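Bin liner
From the Worelham Encyclopedia of Everyday Objects
Last revised 2020-02-12

A bin liner (also trash bag, garbage bag, wastebasket bag or, in older catalogs, a refuse sack) is a thin bag placed inside a waste container to hold what is thrown into it. It keeps the container clean, lets the contents be lifted out in one go, and serves as the wrapping in which the waste travels onward. Few household articles are so cheap, so light and so cleverly made, and few get so little attention.

This article deals mainly with liners for small indoor bins, the sort found beside desks, in kitchens and along office corridors. For large outdoor containers, see Wheeled bin.
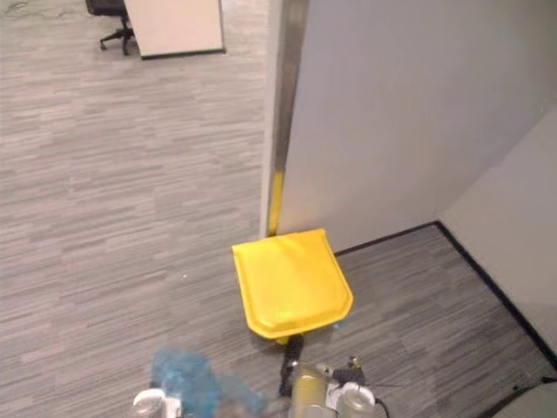
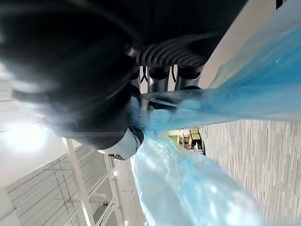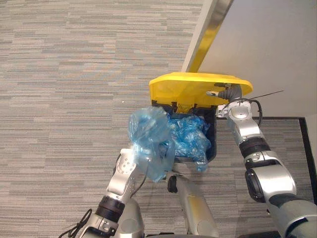

Small bin with the yellow lid raised and blue bags inside.

Contents
1 Materials
2 Shape and seals
3 Size and thickness
4 Color
5 Fitting a liner
6 Lidded bins
7 Removal and tying
8 History
9 Carpeted rooms
10 Storage and reuse
11 See also

Materials

Most liners are made of polyethylene, a plastic that can be blown into a film of astonishing thinness. Melted pellets are pushed through a ring-shaped opening and inflated with air, forming a tall, shimmering tube that cools as it rises. The tube is then flattened, sealed across at intervals, perforated and wound onto a roll. Watching a film tower at work is one of the real pleasures of a factory visit, and anyone offered the chance should take it.

Two families of film are in common use. High-density film is crisp and rustles loudly. It carries a surprising load for its weight but tears quickly once something sharp has started a hole. Low-density film is softer, quieter and stretchier, and will often bulge around a corner that would have gone straight through a high-density bag. A related type, linear low-density film, stretches further still before it gives way.

Compostable liners are made from plant starches and other polymers that can be broken down in a composting facility. They feel slightly silky, almost like a dry leaf, and need to be kept away from heat and damp before use. Old stock becomes brittle. Paper liners have never gone away either, and work beautifully for food scraps when the bottom is folded double.

Shape and seals

The bottom of the bag decides most of its behavior.

Flat seal. A straight weld from side to side. It is simple and strong, but leaves two pointed corners that don't sit snugly in a round bin, and liquid likes to collect in them.

Gusseted. The sides of the tube are tucked inward before sealing, so that the bag opens into a box. Gusseted bags suit square and rectangular bins. Their weak point is the center of the bottom, where four layers of film meet two.

Star seal. The bottom is folded several times and welded in one thick spot, a bit like the gathered end of a sausage. There are no corners for liquid to find, and the bag spreads itself evenly around the inside of the bin. It is a lovely piece of thinking, and it also lets the roll be wound very narrow.

The mouth may be plain, or it may have a drawstring in a hem, a pair of handles like those of a shopping bag, or four flaps that can be tied crosswise. Drawstrings cost more and take up room on the roll, but a drawstring pulled under the rim also stops the liner from sliding down.

Size and thickness

Liners are sold by volume, by flat dimensions or by both, which has caused confusion for as long as they have existed. A desk-side bin commonly takes a bag of 12 liters, a kitchen bin one of 25. At the far end of the scale is the 240-liter liner for wheeled bins, large enough that two people make easier work of unfolding it.

Volume alone is a poor guide. A wide, shallow bin and a tall, narrow one may hold exactly the same amount and need quite different bags. The useful measurement is the distance around the rim. A flat bag laid on a table should be a little wider than half that distance, and longer than the bin is tall by enough to cover the bottom and fold over the top. Anyone who has fought a bag over a rim that was one finger too wide will appreciate the value of a tape measure!

Thickness is given in mils in the United States (one mil is a thousandth of an inch) and in microns in most other places. Thicker isn't always stronger, as the kind of film matters just as much. For dry paper in an office, the thinnest grade usually does very well. Broken crockery should be wrapped first, whatever the bag.

Color

Black was long the standard for large sacks, partly because dark pigment hides mixed recycled material. White came in with kitchen bins, where people wanted a cleaner look. Clear bags show their contents and are preferred where waste is sorted.

Translucent colors sit between the two and are a particular joy to collect. Light blue, pale green, pink and a smoky yellow all turn up on supermarket shelves and in janitorial supply rooms. The tint is so faint that a single layer seems nearly colorless, then deepens wherever the film is folded or crumpled. Light blue is often found in offices. Some buildings use tints as a code for different kinds of waste, but there is no universal scheme, and a blue bag may mean paper in one place and nothing in particular in the next.

The best-known guide for the small buyer is probably the Weltora tint card, first issued by the liner maker Weltora in Worelham. It carries small squares of real film, each mounted so that half is single and half is folded double. Early cards are scarce, as the film yellows and comes away from the glue.

Fitting a liner

The usual method is to shake the bag open, push it down into the bin and fold the mouth outward over the rim. Air trapped between the bag and the wall of the bin is the great nuisance here. The liner balloons up, looks full when it is empty, and sinks with a sigh once the first apple core goes in. Running a hand down the inside presses the air out. Some bins have a small hole near the base for the same purpose, and others have a removable ring that clips over the bag and hides its edge.

Where the bag is too wide for the rim, the slack can be gathered at one side, twisted and tucked under itself. This is sometimes called the Oláh tuck in janitorial handbooks. It holds remarkably well and comes undone with a light tug. A small knot in the slack does the same job more firmly.

Opening a stubborn new bag is an art of its own. The two layers cling to each other, especially in dry winter air. Rubbing the mouth between finger and thumb usually parts them, and a slightly damp fingertip works wonders. It also helps to check which end is which - a good many people have spent a minute trying to open the sealed bottom.

Lidded bins

A lid keeps smells in and the contents out of sight, and it changes how the liner has to be fitted. A thick roll of film over the rim can keep the lid from closing, so the fold should be kept flat, particularly near the hinge. Swing lids need a clear path on both sides. Lift-up lids are more forgiving, though a bag mouth left standing will catch in the gap and be dragged about each time the lid is opened.

Lids in a bright color on a dark body are popular in shared spaces, since they are easy to spot from across the room. Yellow is a cheerful and very visible choice. The dark body, for its part, hides scuffs.

The Drulura bin, a lidded design with a hinged inner frame, dealt with the problem neatly. The bag was clamped between frame and body, leaving the rim free. It was sold in May of each year through an office supply catalog, and its owners remain fiercely attached to it.

Removal and tying

A liner is best taken out before it is packed to the top. The mouth should be gathered while the bag is still in the bin, so that the air leaves slowly and the contents settle. Lifting straight up puts the least strain on the side seams. If the bag sticks, suction is usually to blame. Tilting the bin lets air in underneath, and the bag slips free.

For tying, the overhand knot made by twisting the neck and passing it through its own loop is quick and holds well in soft film. The rabbit-ear tie, with two opposite corners of the mouth knotted together, uses less film and can be undone again. Crisp high-density film tends to spring open and likes a second turn.

Light waste such as wrappers and other empty bags takes up a great deal of space for almost no weight. Pressing it down gently, with a flat hand on the outside of the gathered bag, can make room for a good deal more.

History

Before plastic film, bins were lined with newspaper or weren't lined at all, and were scrubbed out afterward. Folding a newspaper liner was a household skill passed from parent to child. The plastic refuse sack appeared in the middle of the twentieth century, first for institutions and then for homes, and smaller sizes followed as indoor bins became common.

The fullest study of the small liner is the work of Soon-im Gil, whose collection in Worelham holds 400 unused bags, each stored flat between sheets of tissue. Gil sorted them by seal before anything else, arguing that color is the first thing anyone sees and tells the least about how a bag was made. The catalog to the collection is a delight, with full-size tracings of every bottom weld.

Carpeted rooms

Bins on carpet call for a little more care than bins on a hard floor. A leak that could be wiped off tile soaks into the pile, so the liner should be checked for pinholes by holding it up to a window. Carrying a full bag is safer than dragging it, as film wears through fast against short, dense office carpet.

Dry crumbs and paper scraps are best picked up with a vacuum cleaner. A dustpan works if its front lip is pressed well down into the pile and the brush is moved in short strokes. Long sweeps only push the crumbs deeper. Lifting the bin now and then is worthwhile too, as a surprising amount collects behind it.

Storage and reuse

Rolls keep well in a cupboard away from sunlight. A favorite trick is to leave the spare roll in the bottom of the bin, under the liner in use, so the next bag is right where it is needed. Loose bags can be folded lengthwise into a strip, then into triangles, giving small firm packets that stand up in a drawer.

A liner that has held only dry paper can be emptied and put straight back. Shopping bags make fine liners for small bins, and their handles hook over the rim. Larger clean bags are handy as dust covers for fans and heaters in storage, unplugged and fully cold.

See also

Dustpan
Newspaper folding
Pedal bin
Wastebasket
Wheeled bin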